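Unit 2: Laying a tray place setting
Handout, Iresha Biswas, 2021-04-12

The tray marks the limits of the setting. Centre it on the board before any tableware is placed. The plate goes to the right.

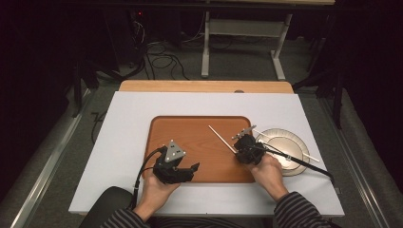
Fig. 1. Tray, round plate and a pair of chopsticks.

Check the rim next. A raised rim with rounded corners leaves less flat surface than the outer size suggests, so measure inside it. 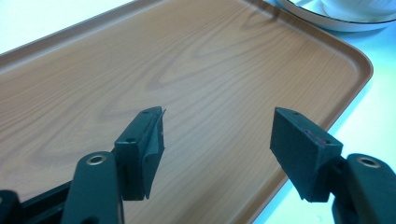 Fig. 2. Rounded corner and raised rim of the tray.

Chopsticks are handled singly or as a pair. Record which, and note the direction of each tip. 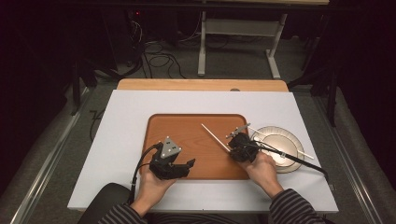
For the exercise, draw the setting from above and label tray, plate and chopsticks. Bring the drawing to the next class.

Comments (2)
Kettunen: Is the inside measurement taken at the corner or mid-side?
Zultov: Mid-side, same as in the January handout.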